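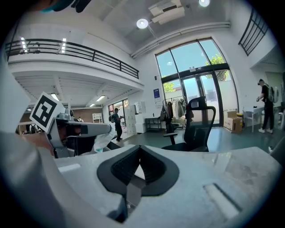 Last edited by idalina_m on June 9, 2020

Open plan with a mezzanine, one hanging AC unit: where does all the cool air go??

idalina_m
Hi all, long time reader, first real thread. We moved our workshop into a tall open unit (white walls, grey ceiling, balcony level with a black metal railing) and I love it, I really do, so much light! But the temperature is driving me nuts. There's a white AC unit hanging off the main ceiling between two round lights, plus a long white duct that runs along the top of the far wall over the windows. Downstairs people are in sweaters. Up on the mezzanine it's a sauna by lunch. The bit under the mezzanine, where the ceiling drops down and you've got the beams and the rectangular lights, is just stuffy. Shelving is back there too, by the glass doorway, so somebody is always in that corner.

Landlord says "it's sized right." Is it?

rafferty.b
Sized right for what though, floor area or volume? We had the same argument in a 900 square foot place with a double height ceiling. The installer had only looked at the floor. Ask for the paperwork before you spend a cent.

KeaX
Get a ceiling fan. Done. Warm air goes up, it sits on your balcony, you push it back down. We paid 300 bucks for ours including the guy on the ladder and I'd do it again tomorrow.

lerato_j
I'm going to disagree with Kea a bit. A fan between those round lights could end up blowing across the face of the AC, and then you get flicker if the blades pass under a light, which gave me headaches for a whole summer. I'd look at the duct first. Are the vents open? Can you even tell from the floor?

idalina_m
@lerato_j no clue, it's way up there. I've been assuming it's supply air but for all I know it's the return, lol. @rafferty.b I asked for the paperwork in October and got a brochure.

rafferty.b
A brochure, wow.
Tissue on a broom handle. Hold it up near a vent and see if it blows away or gets sucked in. You'll need a long broom.

KeaX
Lerato the flicker thing is only if you hang it too low!! Use a longer gap from the lights and you're fine. Mine's a Rolteck, the basic one, and I don't notice it at all.

ruiveloso
Jumping in as someone who works under a mezzanine all day. The low part is its own room as far as air is concerned. You can cool the big side all you want and it won't turn the corner. We put a small floor fan by the back wall pointing out toward the tall side, cost 70 dollars, and the stuffiness got a lot better in a day or two. Didn't do a thing for upstairs, to be fair.

lerato_j
^ this I agree with. Cheap and you can move it.

KeaX
So a fan. Like I said :)

lerato_j
A floor fan, Kea.

idalina_m
Ha, ok ok. Floor fan first, I'll stick it over by the brick colored wall. Then the broom thing on the duct. Does anyone know if the strip lights on the edge of the upper level put out much heat? There are two vertical ones and they're on all day.

rafferty.b
If they're LED, forget about them. If they're old tubes you'd get some, but I wouldn't start there. What's your thermostat mounted on?

idalina_m
Downstairs, right next to the front door. Oh no.

rafferty.b
Yeah. Start there.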